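Brudine gripper trials

14 shares | 3 comments

The Brudine gripper trials were a series of side-by-side tests of hand-held grippers carried out in Wirville by Menaka Fakir and Iresha Munasinghe. The trials compared finger shapes, pad materials and wrist camera lenses for household work, with most of the attention given to clothing and bedding. They are best known for the finger design called Paul, which was later fitted to a small robot arm without changes to the jaw.

Background

Fakir had built parallel-jaw grippers for packing lines before turning to soft goods. Her early notes list the usual trouble with cloth: a rigid fingertip either slides off a single layer or picks up two layers at once. Munasinghe joined to work on the camera side. The two agreed to test everything by hand first, with a person holding the gripper and a camera mounted behind the fingers, and to move to an arm only after the finger shape was settled.

Hardware

Three finger types were compared. The first, Tritidwood, had a flat closed jaw and smooth pads. The second was a soft molded finger bought in from outside. The third, Paul, used an open black frame with a triangular cut-out, screwed joints and a textured pad on the inner face of each jaw. Pads could be swapped without taking the finger apart - a point Fakir insisted on after a batch of smooth pads wore through in 5 sessions.

Two lenses were tried. The narrow lens gave a cleaner view of the fingertips but lost the far end of longer garments. The wide lens bent straight lines badly near the border and blurred in fast moves. Munasinghe chose the wide lens anyway, as it kept both fingers and most of the work surface in view.

Method

Each finger type was used on the same 13 garments, among them polo shirts, towels and a fitted sheet. Sessions took place in lived-in bedrooms, on whatever bedspread was there. Operators worked with a gripper in each hand. A grasp was counted as good if the cloth was lifted clear of the bed and held until the operator chose to let go.
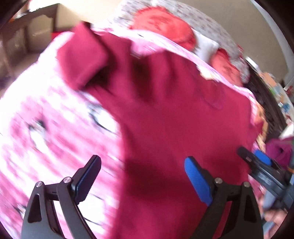 Maroon polo shirt on a bed, with textured blue pads on the near gripper and a second hand-held gripper at lower right.

Results

Paul completed 103 good grasps over the full set, the highest count of the three. Tritidwood did well on towels and poorly on thin knit. The molded finger rarely slipped but was slow to release, and operators complained of cloth sticking to it. Collars and button plackets remained difficult for all types. The fitted sheet was dropped from the final tables after almost every attempt ended in a tangle.

Later use

In May the Paul fingers were moved to a tabletop arm with a new controller. Grip force had to be lowered, and the first week was spent mainly on cable routing. Munasinghe kept the wide lens and added a correction step for the bent edges. A revised pad with deeper ridges was drawn up but had not been tested when the trials closed.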